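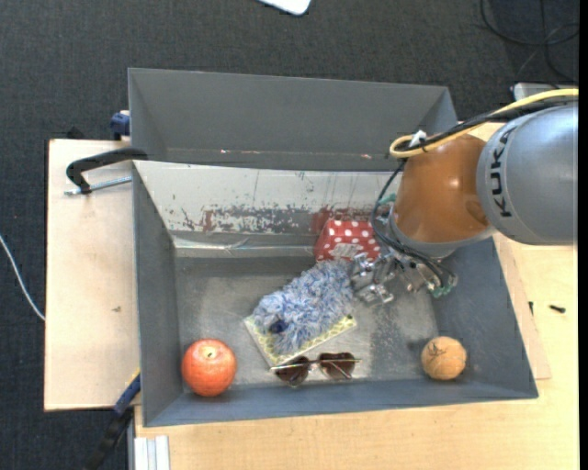 Figure 1. Mixed small items in an open gray bin, including sunglasses and a red polka-dotted box.

Lost Property on the Plemska Bus Network: What Gets Returned and What Does Not
Final report, Introduction to Public Services

1. Background

The Plemska bus network keeps a lost property log going back several years. Drivers hand in what they find at the end of a shift, a clerk writes a short description, and the item goes on a shelf. If no owner comes forward within the holding period, it is donated or thrown out. My question was whether the way an item is described in the log has anything to do with whether it goes home again.

I got interested in this after losing a scarf on the Venter line last winter. I called twice and was told both times that there was no green scarf. When I went in person it was on the shelf, logged as "shawl, teal." Most of what I had read about lost property dealt with phones and wallets, which usually carry a name or can be made to ring. I wanted to look at the ordinary things that don't.

2. Data

The network let me use an export of 2,586 log entries from its two offices, Venter and Urnetti. Each entry has a date, a route, a free-text description, a category picked from a menu, and an outcome. Names and phone numbers were taken out before I received the file.

The category menu has 15 options. Some are clear (umbrellas, keys, eyewear). Others overlap. A child's backpack can be logged under bags, school items or children's items, and I found it under all of them. The last option is "other," and the Urnetti office uses it a lot more than the Venter office does.

I removed 131 entries that had no description at all or only a question mark. Food was left in the file, although it is thrown out the same day and nearly always counts as unclaimed. I should probably have taken it out too. By the time I thought of it, the coding was done.

3. Method

I read every description and marked whether it gave a color, a material, a brand, a size, and any sign of wear or damage. I then compared returned and unreturned items inside each category. Comparing across the whole file would mostly have shown that people come back for keys and not for single gloves.

Spelling was a problem. "Grey" and "gray" are easy to match, but "navy," "dk blue" and "black/blue" may all be the same jacket. I kept color as yes or no and did not try to judge whether the color was right.

I also spent an afternoon at the Urnetti counter and listened to how people asked for their things. The clerk searches in a program called Firkier, which looks for exact words only. A person asks for sunglasses, the clerk types "sunglasses," and anything logged as "shades" or "glasses, dark" does not come up. Clerks who have been there a while know to try several words. New ones tend to go and look on the shelf — slower, but it seemed to work better.

4. Results

Entries with a color and at least one other detail were returned more often than entries with only a noun. The difference was clearest for bags and hats. For umbrellas it made almost no difference, and I think this is partly because people do not ask about umbrellas.

Brand names helped less than I expected. Several owners at the counter could not say what brand their own item was. They described what was wrong with it: a broken zipper, a chewed strap, a stain on the lining. Very few log entries mention damage.

The offices also differ. Venter returns a larger share of its items, but it is beside the main station and open later. I can't separate the effect of its fuller descriptions from the effect of its hours.

5. Limits

The outcome column was sometimes filled in long after the fact. An item marked "gone" could have been claimed, donated or moved to the other office. I counted these as unreturned, so the return rate here is likely a bit low. I coded everything alone, with no second reader to check against.

6. Suggestions

The log form could have separate boxes for color and for marks or damage. The "other" category should require a few words of text. A short list of matching words in the search — scarf and shawl, sunglasses and shades — would be a small change, and the office could build it from the entries it already has.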